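About Flenby

Hi, and thanks for stopping by!

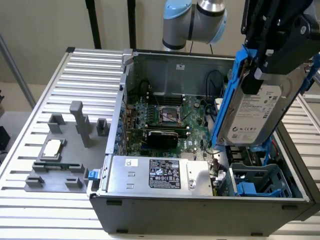 I run Flenby, a small repair shop and evening school on Moriarty Street. I opened it nine years ago with two benches, a kettle and a sign I painted myself (the F is still crooked, and I've grown fond of it). Before that I spent a long stretch fixing office machines for a company called Zitimeck, driving from building to building and eating lunch in the van. I liked the work a lot. I didn't like how often I was told to throw out something that only needed a new fan or a good cleaning.

So these days I do it my way. Bring in your slow computer, your lamp that flickers, your grandmother's radio, and I'll have a look and tell you what I think it needs. If it isn't worth the money I'll say so. Looking is free, and I call you before I spend a cent of yours.

The school side grew out of customers hanging over the counter asking what I was doing. I love that question! Now there are evening classes in the back room: one for complete beginners, where we learn what the parts are called and how to take a case apart without losing the screws, and one for people who already tinker at home and want to get better at finding faults. Classes run two hours, tools are provided, and you can bring your own project or borrow one from the shelf. I keep the groups small so I can get to everyone.

We close for most of July, when I go up to the cabin at Koten and fix nothing except the porch steps. Mail still gets read, just slowly.

A few things I get asked a lot. Yes, kids can come to the beginner class if a grown-up stays with them. No, I don't do phones (my eyes aren't up to it anymore). Yes, I take old machines for parts, but please ask first, as the storeroom is only so big. And if you want your files wiped before you hand something over, I'll do it while you wait.

Parking is behind the building, and the side door is the one without steps. Give it a good push, it sticks when it rains.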